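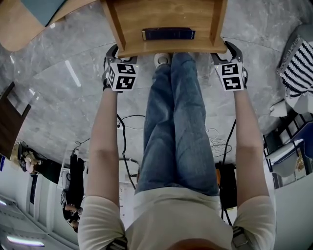

Home Topics Ask something New replies Log in

Filed under: Robots & Automation > Open days, demos and visits

Taking my dad to the Tronach open day, is it worth it if neither of us is an engineer?

jemham_jo

Hello all! I've got two places for the open day at Tronach on Aug 12, 2026 and I'm dithering. My dad is very keen (he spent his working life fitting kitchens and likes anything with a drawer in it), but the only robot thing I've ever been to was a trade fair at Hallcombe, where we stood behind a rope and watched an arm wave at us for 19 minutes. It cost £12 to park as well.

The leaflet says visitors can "see hand-held gripper work at close quarters" and that's your lot. Do you get near it? Is there somewhere to sit? Dad can't stand for long. And will we understand a word anybody says? I don't want to be the only one there asking what a gripper is for, though I suppose somebody has to.

Any tips welcome, especially on when to turn up.

wobblybench

Go! I went to the one in January and had a lovely time, and I can barely work my own boiler. There's no stage or anything, it's a big bright room with a shiny marble floor and people getting on with things, and you drift from one to the next. I'd wear soft shoes with a decent grip because that floor is smooth, and do mind the cables.

The part I liked best was the drawer work. Somebody has a gripper in each hand, the kind you hold and squeeze yourself, and does ordinary jobs with them at a wooden table. Open the drawer, put something in, take something out, shut it. Then again. The cubes with the black and white squares on are so the computer can keep track of where the hands are, or that's how it was put to me, and all of it gets used later for teaching robot arms. I asked why they didn't just program the arm to pull a drawer and got a very patient answer about how a drawer never sits twice in the same place.
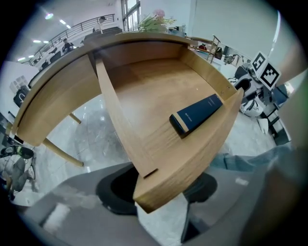
I'd have thought that would be dull after a bit but I was stuck there for ages. You start willing them on! Your dad will have opinions about the drawers, I promise you. The one I watched had a curved front, which must be a pig to get hold of with two stiff fingers, and I've been noticing how I open my own kitchen drawers ever since (badly, with a knee).

Turn up early if you can. When I went there were 50 of us in the first group and it got warm and a bit noisy, and you had to wait your turn for a look. Seats were a mixed bag, so I'd ring up and say your dad needs one. They were nice on the phone when I rang about the ramp.

And ask the gripper question. I asked worse.

thaler_road

Take the 251 bus, it stops outside. Parking is hopeless.

Mostly agree with the above but the talk at the end was over my head and went on too long. We skipped out halfway and had a bun.

old_mitre

I've been twice, so a few practical bits that haven't come up.

You can get close, yes. Not so close that you're in the way of somebody's elbows, but near enough to see what the fingers are doing. They'll generally chat between goes and go quiet during one, so save up what you want to ask. I put my foot in it the first time by talking all the way through and the poor chap had to start over.

What I'd tell your dad to look at is how the drawer front gets held. I'd assumed you'd hook a finger over the top and tug, as you would at home. With these you close one pad on the inside of the front and one on the outside and then pull, and if you're off to one side the drawer wants to twist on its runners and jam. Any kitchen fitter will know exactly the feeling.

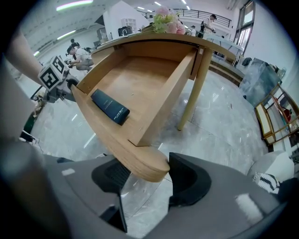
Drawer open, box inside, both grippers at work.

I got to have a go myself on the second visit, which may or may not be on offer this time, it depended on who was about. They're clumsier than they look. Your wrist does all the things your fingers would normally do, and I dropped a box on the floor more than once. My other half was much better at it and has mentioned it since.

Bring a cardigan for the way home and something to eat. The café at the Thaler end of the road shuts before the open day finishes, so if you want a proper cup of tea have it first.

jemham_jo

Oh thank you, this is so helpful! I've read the bit about runners out to Dad and he has already started telling me what they're doing wrong, so that's us going. I'll ring about a chair in the morning, and we'll get the bus.

Report this thread Follow More in Robots & Automation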